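**Re: [muli-list] what do you all sort in?**

Angharad Samuel wrote on 5/4/10:

> Hi everybody,
>
> We're finally getting our own corner at the Prirken hall for the fabric swap, and I need to decide what to tip the donations into. So far we've used cardboard boxes, and they're awful. They sag, they split at the corners, and somebody always ends up on their knees fishing for the last pillowcase.
>
> I've been looking at plastic tubs and at those canvas carts the hotels use. Mutua, I remember you said once that you swear by metal? Would love to hear why, and whether it snags. Most of what we get is sheets, T-shirts and curtain lining, plus a surprising amount of fleece.
>
> Also, does anybody wash before sorting or only after? We've had a disagreement here.
>
> Angharad

Hi Angharad, and hi all,

Yes, guilty, I'm the metal bin person! I've been meaning to write this up for the list since April and kept putting it off, so you get the long version.

I started with plastic tubs, same as you're thinking of. We had 5 of them lined up on the back table in the old Jereo shop and they were fine for about one winter. Then two of them cracked along the bottom from being dragged, and the lids went missing (where do lids go?). The other trouble was that they were too deep and too narrow. You'd put your arm in up to the shoulder and stir. Anything small, like a napkin or a baby shirt, sank to the bottom and stayed there until we moved house, so to speak.

Canvas carts I've used at my sister's place and I do like them for hauling. For sorting, no. The sides flop in on you just when you have both hands full, and you can't wipe them down. If somebody donates a quilt that's been living in a garage with a leaky can of something, you're washing the cart too.

So, metal. What I like is a big open one, wide and fairly shallow at the front, with sides that lean outward. The slope matters more than I expected. Cloth slides back down to the middle on its own and you're not forever scraping it out of the corners. A tall back wall is worth having too if the bin stands against a wall, or you lose a sock behind it every week.

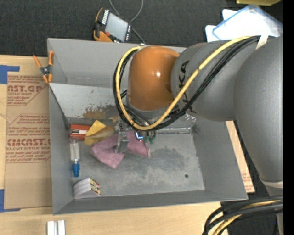
*Reading time: 5 min. (Sorry. Get a coffee.)*

I wouldn't bother buying new. Scuffs don't hurt a thing, and that goes for smudges on the floor of the bin as well. The brown patch on the sloping panel at the back is the sort of spot I'd go over before any pale fabric went near it. Whatever you pick up, rub every discolored place with a damp white rag. If the rag comes away clean, I leave it alone. If it comes away orange, it's fine steel wool, then a wipe, then let it dry overnight with the door open, then rub it again. I got lazy about this once and put a rust streak on a perfectly nice white tablecloth. I've still got the tablecloth. It's a drop cloth now.

Check for holes too. A small round one near a corner doesn't bother me at all, and if you ever hose the thing out you may be glad of it. Run your finger around the edge first though (gently!) and if it feels sharp, file it. Same with the rims. That's my answer on snagging, by the way. In all this time I've had snags from exactly two places, a burr on a rim and a bent corner, and both of those were gone after ten minutes with a file. Fleece doesn't care. Curtain lining does, and so does anything knit, so do a test pass with an old pair of tights over your hand. Everywhere they catch, file.

Now for how I use it, and please ignore all of this if you've got a system. I tip in one bag at a time, never two. I know it's tempting when there's a line of people at the door with bags. But a single dusty pink something crumpled on a gray floor, you can see the color, you can find a corner and you can pick it up and shake it out. Three bags deep you can't see anything, you just grab, and then you're holding a sleeve that belongs to something underneath something else. The gray is a help, I think. Our blue tubs made every white look a bit off and I was forever carrying things to the window.

I lift from a corner or an edge if one is showing and pinch up the middle if it isn't. Pinching the middle gets you a sort of tent, and then the corners drop down and you can grab one with your other hand. Much quicker than digging around for a hem! Mind you, fitted sheets are fitted sheets and I have no wisdom there.

Piles: cotton, knits, lining and sheers, fleece, and rags. We tried a finer sort with 16 labeled stacks when the Wolov people came over for the day, and by lunch everything had slid together and we were back to the usual. If your folks have the table space, go for it and tell me how you did it.

On light: get more than you think. A lamp clipped up over the bin and pointing down into it shows stains you'd swear weren't there. Our hall lights are hopeless and I used to let all kinds of marks through.

On washing, I'm afraid I'm going to land on one side of your disagreement. I sort first and wash after. You'll throw a good part of it straight to rags, and I hate paying to launder rags. The exception is anything that smells musty, which never goes in the bin at all. It goes into a tied bag and out to the porch, and whoever drew the short straw takes it home. Who was on which side over there? I won't tell.

Height, since I forgot it earlier and it's probably the most useful thing in here. Bring the floor of the bin up to where your hands fall with your elbows bent. Ours sits on a frame a neighbor welded up, and before that it sat on pallets, which worked but you stubbed your toe all day long. My back is a different back since we raised it. If you've got tall and short people sharing a shift, set it for the short ones and give the tall ones a stool.

As for where to find one, I paid $40 for ours at a closing-down sale and carried it home on the roof of the car with the windows down and my arm out, holding it. Don't do that. Try restaurant auctions, farm sales, and the scrap yard if they'll let you walk around. Take a tape measure and know how wide your door is. I didn't, and it spent its first two nights outside.

If anyone else on the list sorts in something odd, speak up. I know someone here was using a bathtub.

Oh, and Angharad, I have a spare file if you want it. Half-round, a bit worn, good for rims. I'll bring it to the next Muli meetup if you're coming.

Mutua Wanyama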